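The Little Brass Rings

By the time I get to the Otiler workshop on Monday, the coffee is gone and the grippers are already out. I'd been promised a morning of robots. What I got was a morning of pivot joints, and I enjoyed it a lot more than I expected to!

Otiler looks after hand-held grippers for Fletanance, a project that teaches robot arms by having people do the chores first. You hold the gripper, you pick things up, the camera on it records what you do, and later on an arm has a go at the same job. The grippers take a beating. This shop keeps them running, and for one day they let me help (a generous word for what I did).

The log sheet for the one I was given said 3,476 grasps since its last service. I would have guessed it was nearly new. Then I opened and closed the fingers and felt a tiny bit of slop, like a screen door with a tired hinge. The fingers are linkages, black pieces joined at pivots with brass-colored bushings in them, and when those wear, the tips stop meeting where they should.

So you start at the joints. Wipe, wiggle, listen. If a finger rocks sideways, the bushing comes out and a new one goes in, and the screw gets snugged up just until the finger still swings freely. I overdid it on my first try and ended up with a gripper that moved like it was full of peanut butter. Back it came by a quarter turn, then another.

After that comes the squeeze check, and the shop likes soft stuff for it. A hard block will hide a lot of sins. Something fuzzy tells on you right away, because if one fingertip sits ahead of the other, the cloth twists in your grip.
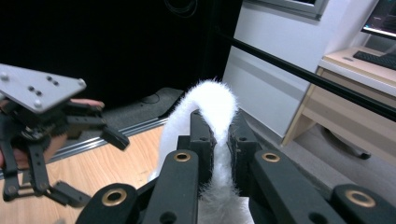 I kept wanting to squeeze harder. Everybody does at first, I was told, and it teaches you nothing. A light pinch and a slow lift will show a crooked finger much sooner, and you can feel it in your wrist before you see it. I did this with 2 grippers, one after the other, and the second felt so much smoother that I went back and redid the first.

Then there's the table check. You bring the open fingers down low over bare wood and look at both tips against the grain. Are they the same height? Is anything peeling along the edge of a pad? A loose thread or a lifted seam is easy to miss in the air, and pale wood makes it pop. Pads are cheap, so a ragged one goes on the list to be swapped. The wire rack can stay on the table, off in the corner, ready for the pickup trials that come next.

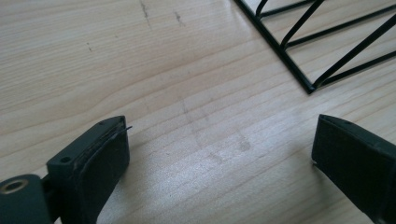 What goes in the log

Every gripper has its own page, and I got to fill one in. Joints, pads, screws, camera mount, plus a line for anything odd. Mine says "stiff, then fixed," and I'm quite proud of it.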